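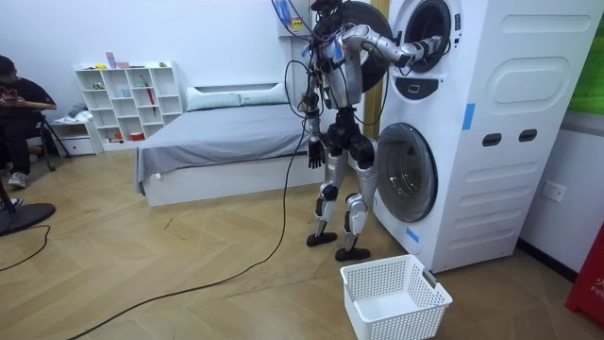
Right hand in the upper door, June. Cables still coming down from above.

The arm work has moved on since my last post, so I'll put down where it stands before I forget the numbers.

The job I set for this stage is a narrow one. Walk up to the tower, get the right hand through the upper door, close on something soft, bring it out and drop it in the basket. The left arm has no part in it yet and just hangs at the side.

The doorway is the hard bit. A round opening leaves very little room for the wrist, and if the elbow is a touch low the forearm meets the rim before the fingers get anywhere near the washing. I spent most of one evening on elbow height alone. In the end I let the knees bend more and kept the shoulder where it was, and that gave cleaner runs than any change I made to the arm itself.

Out of 61 tries last week, the hand went in without touching the rim on most of them. Getting hold of a sock is another matter. Towels are easy. Pillowcases come out with half the load wrapped round them.

The wiring on the chest is still a mess. I clipped the loose runs down with small blue clips, which is fine for now, but every time I open the shell I have to take them all off again. Ottilie Sutter has drawn up a proper cable channel and I'll print it when the filament comes.

The long cable across the floor needs a better route too. I've stepped on it more than once. A battery would fix that, but the one I want is 1,339 with postage and I'm not spending that until the walking is steadier.

Settings, for anyone following along with the Wiken arm code: grip force limit down to 3, wait after closing up to 500 milliseconds. With a shorter wait it pulls back before the fingers have closed.

Next is the lower door. It sits at knee height, so the whole body has to fold down to reach it, and I haven't got the balance sorted for that. I'll start with the door open and the drum empty.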